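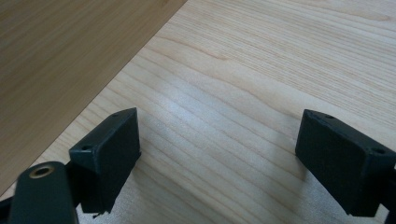

4. Looking after the table top

4.1 Wipe with a damp cloth, along the grain. Wring it out well first.

4.2 Dry straight away. Don't leave it to drip.

4.3 Marks - rub lightly with the Zein pad, grey side down. No scouring powder, it scratches teh wood.

4.4 Oil every 2 months. Thin coat, leave 55 minutes, wipe off whats left.

Note: pale wood darkens a bit after the first oiling. Normal.

CAUTION: oily rags can catch fire. Lay flat outdoors to dry, never in a heap.

Spare pads: Sistport, Rostham branch, part 117. Oil sold seperately.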